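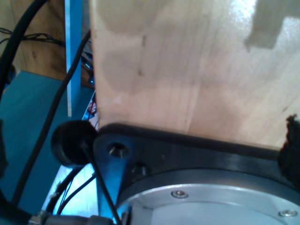 Wrist camera view, arm parked: black mounting plate on the flange, ply board behind, cable coming down past the round black piece at the left.

Ticket 151 - Flundomach shared workshop, robot bench
Opened by: Soo-ah Choo
Assigned to: Sang-wook Ryu
Status: closed, one follow-up open
Subject: Gripper drops out when wrist turns past a certain angle

Report (Soo-ah)
Gripper stops answering partway through the pick routine. Arm keeps moving. Controller logs error 949, "tool comms lost", then the gripper comes back by itself when the wrist returns to start. Same thing with the Lurko script and with manual jog. Started in September after we refitted the plate. Nothing changed in software that I know of.

Sang-wook, 10:20
Reproduced on the second try. Jogged only the last joint, everything else still. Fault comes in near the end of travel in one direction and never in the other. Payload makes no difference. I don't think it's the script.

Sang-wook, 11:05
Swapped the controller end of the cable to the spare port. No change. Put it back.
Checked the plate screws with the hex key, all tight. Flange screws tight too.

Ju-won, 11:40
Did you try it with the cable unclipped from the forearm? On the old Brelari arm we had a break inside the jacket that only opened up when it was pulled.

Sang-wook, 13:15
Unclipped it and held the slack by hand. Ran the joint end to end 7 times, no fault. Clipped it again and got 949 on the first pass. So it's the cable being pulled, either at the clip or at the connector.

Sang-wook, 14:30
Meter on the cable, off the arm. One data line goes open when I bend it close to the connector. Jacket looks fine from outside. The clip had been put back too near the wrist when the plate was refitted, and that left almost no slack at full rotation.

Fix
1. Fitted the spare cable from the Samir drawer.
2. Moved the clip back along the forearm and left a loose loop.
3. Jogged the last joint slowly to both limits and watched that the loop didn't catch on the plate.
4. Ran the full pick routine for 2 hours. No 949 in the log.

Soo-ah, 17:10
Ran my routine again, works. Thanks. OK to close from my side.

Sang-wook, 17:25
Closing. Old cable is tagged BAD and is on the shelf over the bench - please don't put it back in the drawer. Follow-up for Bo-ram: order another spare, same length, straight connector. Clip position is marked on the forearm with tape.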